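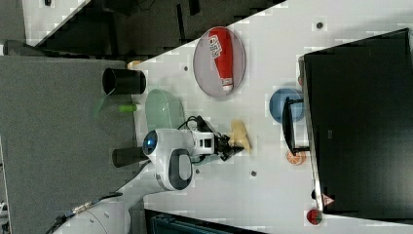
Threads > Saved > Brarno arm, month one

1/ I have been renting a Brarno tabletop arm for 30 days. It comes with two fingers, a software seat, and a support plan named Jander, which I assumed was a man until the invoice arrived. Notes follow, for anyone else hovering over the button.

2/ The pitch: set it on a table, show it a chore, go get coffee. I can confirm the coffee part. I've had a lot of coffee this August.

3/ My chore is clearing up after a meal. Plate, cups, bowl, ketchup, and an assortment of fake food, including something beige I've been calling bread. The arm can get its fingers around the bread. What it believes the bread is, I couldn't tell you.

4/ Setup took an afternoon. The quick start guide is four pages, and page three is a second copy of page two. The missing page turns out to be the one about cables. I now have opinions about cables.

5/ Good things first. It's quiet. My refrigerator is louder and has never picked up anything.

6/ The gripper is better than I expected at lumpy stuff. You set the squeeze on a slider from 1 to 10, and I've left it on 4 since the first weekend. At 7 it treats a toy orange slice like a personal enemy.

7/ Black cups, though. I bought black cups because they looked nice. If you're shopping for a robot, buy your dishes second. The vision add-on (Reten, billed separately, naturally) loses them about every time I dim the lights, and then the arm hangs there like a guest who forgot your name.

8/ Clear and see-through green dishes are worse. The Reten manual has a whole section called "Transparent Items" and it reads, in full, "Results may vary." Results did.

9/ Money. $401 a month for the arm, and Reten was another 30 on top. The card statement also had a line for "motion hours," a thing I had agreed to on a screen I don't remember seeing. Read the screen.

10/ By the app's own count I've run 3142 grasps. It calls 320 of them "uncertain." I asked Jander what uncertain means. Jander sent me a link to a page that says a grasp is uncertain when the system isn't certain.

11/ To be fair to Jander, the second person I got was great. Walked me through recalibrating after I bumped the table, stayed on the line, didn't once ask if I'd tried restarting it. (I had not tried restarting it.)

12/ The ketchup bottle deserves its own post. Heavy at one end when it's full, slippery, always lying at whatever angle is least helpful. I had to teach it that pickup again from scratch, twice, and I still stand nearby with a towel.

13/ Somebody asked how it compares to the Leclerc kit. I had the Leclerc for a week last year. Cheaper, slower, came in a nicer box. The app wanted my birthday. I'd take the Brarno for food and the Leclerc for anything that can't roll.

14/ Should you rent one? If you want a clean table, a sponge is three dollars. If you want to spend evenings arguing with a slider about bread, it's a pretty good deal. I renewed for another month.

15/ Replies are open. Please don't ask about the cables.

We use cookies to keep you signed in and remember your settings. Accept | Manage choices

© 2023 | Contact | Terms | Back to top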